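The Vestis hard wax oil, four months in

I came to this stuff sideways. We had a secondhand dining table with a finish so tired that a cold glass left a ring before you'd finished drinking from it, and I'd been putting off dealing with it for the best part of two years. Varnish frightened me (I have form with varnish, ask the bathroom door), and plain oil meant doing it again every few months, which I knew I wouldn't. A hard wax oil sits somewhere between the two, and the Vestis one in clear matt kept coming up whenever I asked people who knew more than me. I bought a tin in February and I've been boring my family about it ever since.

First, the money. I paid £32 for the small tin, and you can find cheaper. The Dirkex equivalent was a good bit less in the same shop, and I've used that on shelves with no complaints apart from the smell. But the Vestis goes a very long way. I did the whole top twice, then a chopping board stand, then the seats of two stools, and there's still a decent slosh in the bottom.

Getting the old finish off was the dull part. I used my McKinnon palm sander, starting coarse and working up, with a proper vacuum attached after I'd ruined one jumper. It took me an afternoon and a bit. The tin says to stop at quite a low grit, and I nearly ignored that and went on to something silky. I'm glad I didn't! If you polish the wood too much the oil has nothing to grip, and you end up with a patchy top that never quite hardens. Leave it feeling very slightly toothy.

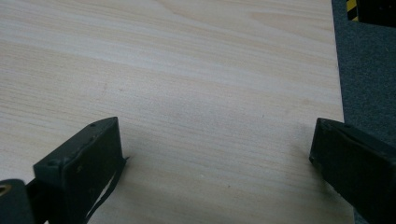

Colour is what most people worry about with clear oils, and quite right too, as plenty of them turn pale timber the shade of weak tea. I'd done my usual test patches on the underside and still lay awake over it. If what you're after is a light top like this one, all creamy beige with soft tan streaks running along it and those lovely shallow curves in the grain, then my advice is to look hard at the matt finish before anything with a shine. A gloss would sit over a pattern that gentle and all you'd notice is the window reflected in it. Matt lets you see the wood. On my own table there's a touch more warmth than when it was bare, the sort of difference you'd only spot with the two side by side, and I like it.

Putting it on is a pleasure once you accept how little you need. I cannot stress this enough. Pour out a puddle the size of a jam jar lid, work it along the grain with a white pad, and keep going until you think you've run out, then go a bit further. My first coat was too heavy at one end and stayed tacky until the following evening. The second, done properly thin, was dry by breakfast. Wipe off whatever hasn't soaked in after ten minutes or so, and lay your cloths out flat outdoors afterwards, well apart. Oily rags bunched up in a bin can catch fire by themselves, so please don't skip that.

As for how it's held up, I'm delighted. We eat at this table three times a day. It has had curry on it, and felt tips, and a whole beetroot salad that somebody tipped over and didn't mention. The beetroot left a pink shadow that faded to nothing within a week. Water beads up and wipes away. Hot mugs have left no rings so far, though I still put a mat under anything straight from the oven.

Niggles, then. The lid is dreadful. It's one of those press-down tins that gathers oil in the rim and glues itself shut, and I've had to lever mine off with a screwdriver so often that it no longer seals well. I've decanted what's left into a glass jar. The instructions are printed so small that I read them by torchlight. And the surface does mark in the first fortnight if you're careless, so plan to eat off your knees for a while or put a soft cloth down.

Repairs are where it beats varnish hands down. I dragged a casserole dish across one corner in a hurry, and the scratch took me ten minutes to sort with a scrap of fine paper and a dab of oil on a rag. I can't find the place now unless the sun is very low.

I've since tried the Omance soap they sell for oiled floors, well diluted, for the weekly wipe. It's lovely and smells faintly of pencils. A drop of washing-up liquid would probably do the same job.

Next up is the sideboard, as soon as it's warm enough to have the windows open.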